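What changed for us when the robot came

August, by the author of this blog

I work at Lesico, in the Metthorpe office, and for most of my years there I packed and sorted small parts by hand. Last spring our managers told us that a robot with two arms would learn a part of this work. I want to write down what this changed, because my friends ask me often.

The first change was my job title. I do not stand at the packing line so much now. I prepare the table, I choose the objects, and I write down which try was good and which was not.

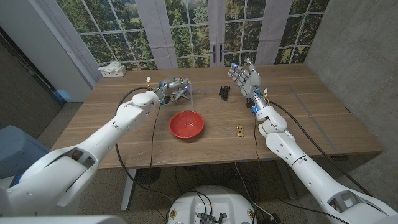 My colleagues were afraid in the beginning, and I was also afraid. We were 108 people on the shift and everyone was counting in his head who would be left. So far 3 of us moved to the new group and the others kept their places, but I can not promise how it will be next year.

What I did not expect is how tired the head becomes. With my old work I could think about dinner. Now I must pay attention to every finger.
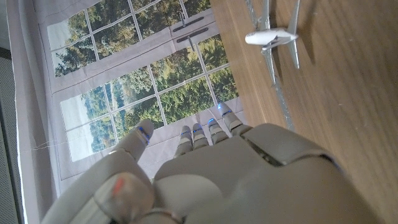
I also learned many words that I did not need before, and I learned to say to an engineer that his idea is too slow for a real line. This was difficult for me, in my second language especially. They listen more than I thought.

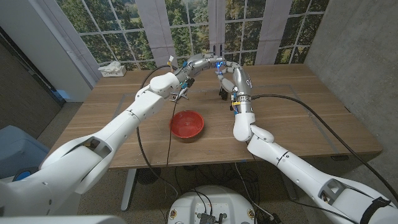
The author
Sorting technician, Lesico Metthorpe

My pay went up a little. The talking with neighbors at the line went down, and I miss it. We asked for a common break at 4 and we got it.

Recent posts
My first month with the new group
A visit to the Indham warehouse
Night shift and how I sleep
Reading the Sundqvist manual with a dictionary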